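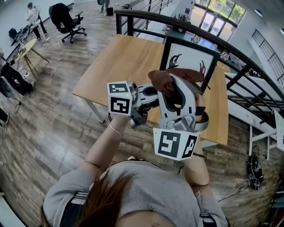
Open day at Grustholm, Flatbridge
15 October 2022

I'd been promising myself a trip to Grustholm since August, and I'm so glad I finally went! It's the old Zapata building on the hill side of Flatbridge, and they open it up to visitors twice a year. Tickets are free but you do have to book, and the bus from the station takes longer than the website says.

The upper floor

We started upstairs, and I could have stayed there all afternoon. There's a curved black railing round the stairwell with upright bars, and if you lean over a little you get the big windows and green trees outside. The floor is all grey-brown planks (or a very good imitation), and there's a little round side table with splayed legs that I would have happily carried home on the bus.

The household care session was up here too, with people dotted about, some sitting and some standing. Lorena Retamal ran it and she was brilliant - patient with everyone, and full of tips for keeping things on show looking their best. I wrote down what I could:

Go over the top edge first, as that's where the dust settles.
Use a soft cloth, dry, and fold it so you've always got a clean side.
Keep buttons and zips well away from anything shiny.

My favourite thing in the room was the piece with the black surround, a dark red shape on a pale background. I saw antlers in it straight away. My sister said a tree, and we argued about it all the way to the café. The rusty brown of the cloth went with it beautifully. 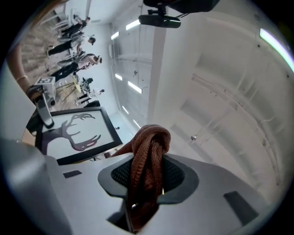 Downstairs and the café

The café is run by Wisico and does a proper cheese scone for 3 pounds. We had two each. There was a queue for the tea, but it moved quickly and we got a table by the door.

Parking looked tight, with 200 places booked for the day, so I'd take the bus again. The next open day hasn't been announced yet, but you can leave your email at the desk.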